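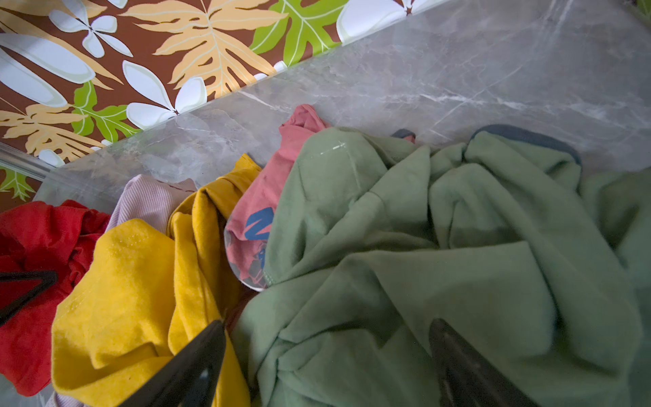
Garments on the grey marble-look surface, patterned backing behind.

February, 14:20 – crude assay, Hapeta blend

Second cut from Clornau received. Sulphur still above the Truvadden refinery limit. Viscosity rerun by Tayla Treloar, 6 aliquots, litre bottles kept in cold store. Cargo volume on the paperwork is 3,000 barrels; tank dip gives 263 fewer. Ewan McKinnon to query the meter factor.

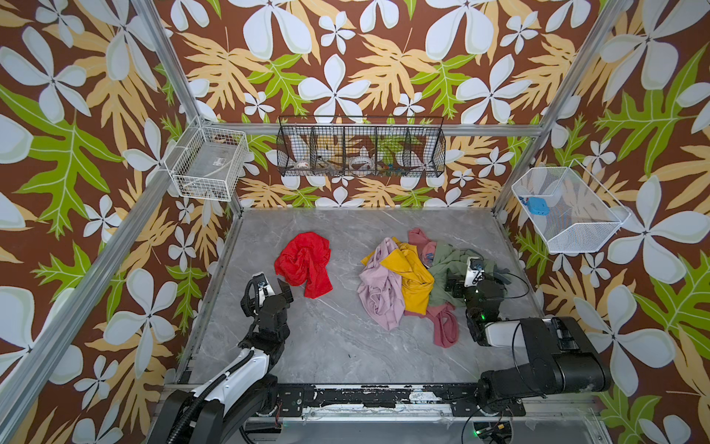 Next
– Repeat water content, fresh reagent
– Send desalter figures to R. Ferreira at Clukham

3 shares | 0 comments
This site uses cookies. Accept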